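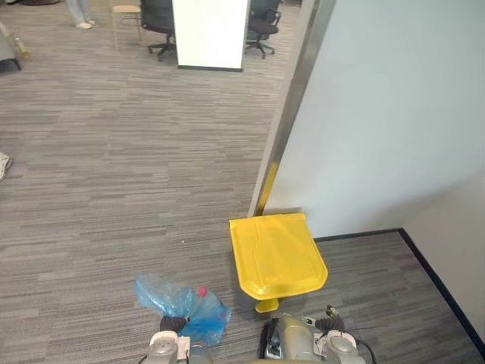 481 words

Visit notes: Flekent open day, upper floor
Posted 8/31/25

Flekent opened its offices to visitors in March, and I went mainly to look at the interior finishes. The fit-out was done by Gralla, a contractor I had previously known only from stair work. The tour took in a reception, two meeting rooms, a kitchen and the open floor upstairs. I spent most of my time upstairs, where the work area and the informal seating share one continuous carpet.

Carpet

The floor covering is gray with fine streaks of lighter and darker gray. A pattern like this hides lint and shoe marks well, and it also hides seams, so I got down on my knees to look for some. I found one near the stairs. It was tight, with the streaks aligned on both sides of the joint. The handout gives the age of the carpet as six years. I would have guessed less.

Chair casters are the usual test. The task chairs near the white freestanding panel are black, on wheeled bases, and I walked the area behind them twice looking for tracks. There was slight flattening when I viewed the pile at a low angle and none from standing height. Flekent vacuums daily and has the carpet cleaned wet every 11 months, an odd interval that our guide put down to the terms of the cleaning contract. 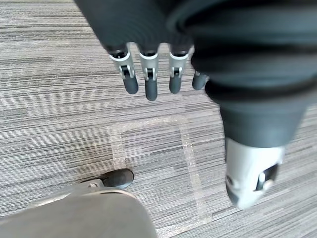

Walls, corners and waste

The walls are a plain light gray with a dark baseboard. The outside corner by the waste bin has a brushed metal strip running up it, and I would specify the same again. Painted corners at the height of carts and chair backs chip within a year, and a repair to matte paint always shows.

The bin itself is a small pedal model, gray with a yellow lid and a yellow pedal, set against the wall. The lid color makes it easy to find from across the floor. I have seen many offices where the bins match the walls so well that visitors leave their cups on the windowsill. The shallow recess molded into the lid is a weaker point — recesses collect dust and crumbs, and a flat lid takes one wipe.

Placement is sensible. There is a second bin by the armchairs, which is where people have drinks in their hands.

Seating

The seating group consists of light gray upholstered armchairs with curved backs that wrap around into the sides, on thin dark metal legs. Each of the pair I looked at has a square beige cushion. They are part of the Jaidee range, according to the handout. The seat is broad and firmer than it looks. With the cushion in place I sat too far forward to use the backrest properly; with it removed, the depth was right for me at 69 inches tall.

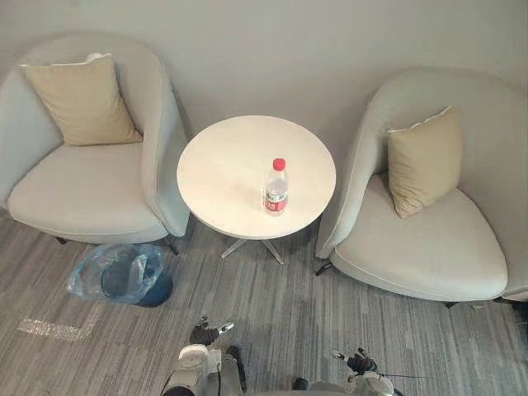 Thin legs on carpet raise the question of dents. I moved one chair by a hand's width, with permission, and the marks underneath were shallow. Gralla's sheet recommends shifting the chairs a little at each deep clean. The clearance under the seat is enough for a vacuum head, though the angled legs get in its way.

The small round table between the chairs has a pale top and a metal base with splayed feet. It will hold a bottle and two cups comfortably, and a laptop only if everything else goes on the floor. Light tops of this kind show smudges, and this one does. I would also move it a little toward the left chair. As set out, its edge comes very close to the arm of the right one, and contact there will eventually mark the fabric.

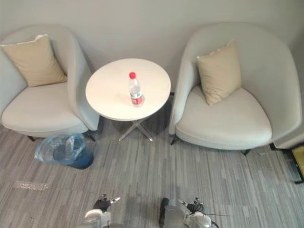 Upholstery cleaning is handled separately from the floors, by Prureso, on call. No covers are removable except those on the cushions. For a seating area used with drinks I would have asked for removable seat covers too, even at the cost of a visible zipper.

The handout has product sheets for the carpet and the chairs but nothing on the table or the corner strip. I have asked for both and will add the dimensions when they come.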